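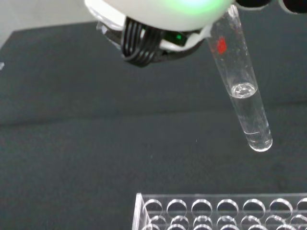

Pundo's spring water count gets a darker table and a longer day

The Nallodance water count is back at the old Tang building in Pundo this April, and anyone who dropped off a jar of well water last year and wondered where it went next will be glad to hear that the tube bench is getting a good deal more attention this time around.

For those new to it, the count is a friendly and fairly simple thing. Households around Pundo that draw from a well or a spring fill a jar at the kitchen tap and bring it in with a slip of paper saying where the water came from and how deep the well goes (a good guess is fine, and plenty of people guess). A little of each jar is poured into a clear glass test tube, left to stand, and looked at for cloudiness, color and anything that settles at the round end. The tubes then go on to the side room for the hardness and iron checks, and the results come back by mail on a half sheet of green paper.

Last spring the count took in 581 jars. The sheets went out late, some of them very late, and Lihua Cheng, who has run the count from its first year, says she heard about it at the post office, at the feed store and once in the middle of a dental appointment.

"People care about their water, and they should," she said. "I would much rather be pestered about it than have folks forget they brought it in."

Much of the slowdown came at the bench. The tubes used to be read against a white sheet, and a very faint haze in a clear tube is a hard thing to see that way, particularly late in the afternoon when the sun gets low and comes in under the blinds. Two readers would look at the same tube and write down different answers, and then a third person had to be found. So the white sheet has been put away and a black cloth has taken its place.

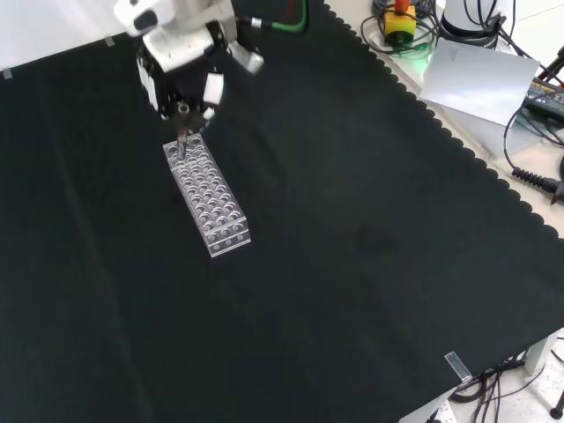
A clear tube rack on the black cloth, which is taped down at the corner.

The cloth is nothing fancy. It has a wavy edge, the kind you might put on a table for a birthday supper, and Cheng picked it up herself on a trip to town for something else. She tried a navy one first and sent it home with her sister. Against the black, she said, a bit of sediment shows up pale and plain, and the edges of the glass are easy to find with tired eyes.

The clear racks are newer too. They came from Plorix in the winter, and the bench crew asked for see-through ones after a season of lifting every tube out to have a look at the bottom of it. The old racks were painted wood and very handsome, and two of them are on the windowsill in the front hall now with dried grasses in them, if you would like to see them.

There are some new habits to go with the new things. Jars are to be turned over gently before pouring, and never shaken, as shaking fills the water with tiny bubbles that look a lot like haze. Each tube stands for around 10 minutes before anyone writes a word. Tubes that are waiting to be washed stay on the cart by the sink, well away from the cloth. The rack goes back on the bench when the reading is done, so the morning crew can find it without opening every cupboard in the building – a complaint that Cheng says came up at every single meeting last year, along with the missing kettle.
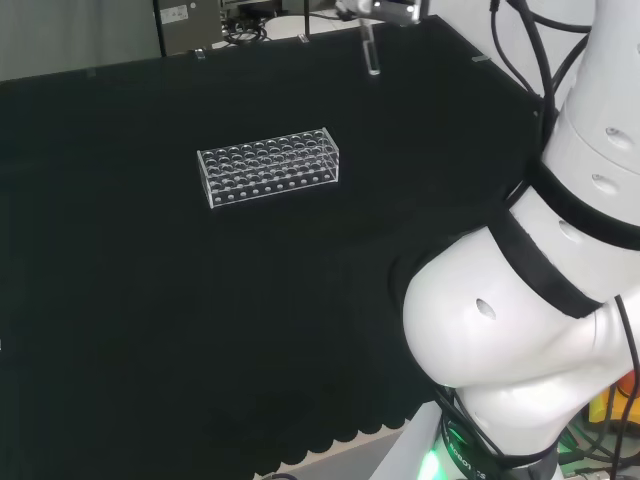 Can I bring water in any clean jar from home?

A glass jar with a tight lid is best, washed in hot water and rinsed well, with no soap left behind and no old label glue around the rim. Pickle jars tend to hang on to their smell and are better left in the pantry. Fill the jar to the top after letting the cold tap run for a few minutes, and bring it in the same day if you can.

Jars may be left at the side door of the Tang building from 10 in the morning until early evening, a couple of hours later than in past years. The slips are in the tray just inside, and there are pencils, though you may want to bring your own pen all the same. Please write the road name out in full. Pundo has an Upper Mill Road and an Upper Hill Road, and in a hurry they look just alike.

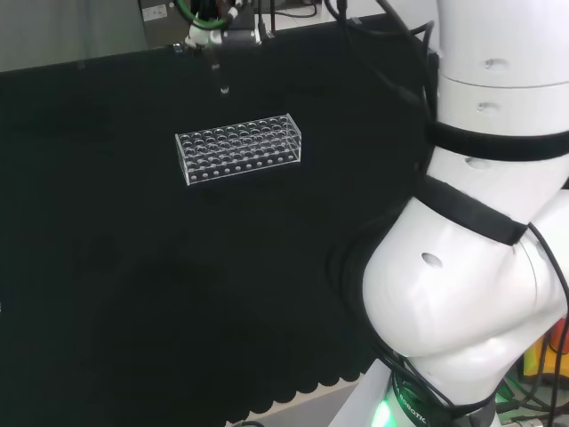 Cheng is hoping the changes at the bench will let the crew keep up with a bigger pile. Word has spread to the farms on the far side of the ridge, where several families have never had their water looked at, and she has ordered 1059 of the green result sheets on the theory that leftovers will keep until next year. She would like every sheet in the mail within the month.

She would also like a few more pairs of hands, especially in the late afternoon. No experience is needed for washing or labeling, and new readers sit beside an old hand for their first few racks until they get the feel of what a slightly cloudy tube looks like next to a clear one. Stop in at the side door and ask for her, or leave your name and phone number in the tray with the slips. There is usually coffee, and the kettle has been found.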